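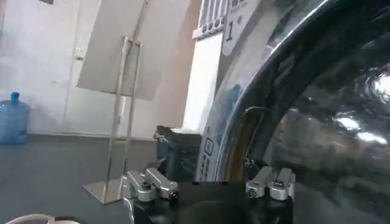 Figure 7.1 View from the wrist of the arm: gripper fingers, a dark glossy door with reflections of the ceiling lights, and a thin hook-shaped latch near the lower part of the rim.

Chapter 7
Planning When You Can't Trust the Picture

By this point you have a perception module that finds objects and a planner that moves an arm to them. In Chapter 6 they got along well, mostly thanks to our feeding them matte cubes. We now introduce them to a curved black door.

Glossy surfaces are hard on depth estimates. A detector looking at the door in Figure 7.1 has to decide whether a bright patch is part of the appliance, a hole in it, or a lamp on the ceiling. The software in our running example, Lastbridge, has opinions on all of these and will defend each with a confidence score. When Kojo Abugri replayed 346 logged approaches through its first planner, 100 of them ended in a goal pose somewhere behind the glass. The planner reported success every time. It had, after all, found a path.

The latch raises a different problem. It is small, and an error the size of its hook is enough to make a correct trajectory useless. Tightening the tolerance helps until the planner stops returning any answer, at which point students tend to loosen it again and go to lunch.

Section 7.1 adds uncertainty to the goal pose. Section 7.2 covers replanning during the approach, including how often to do it (less often than you would like). Section 7.3 builds a small state machine for door opening, with a retry limit you should set before running it. The exercises use the Ikel log set and assume a working copy of the collision checker from Chapter 5.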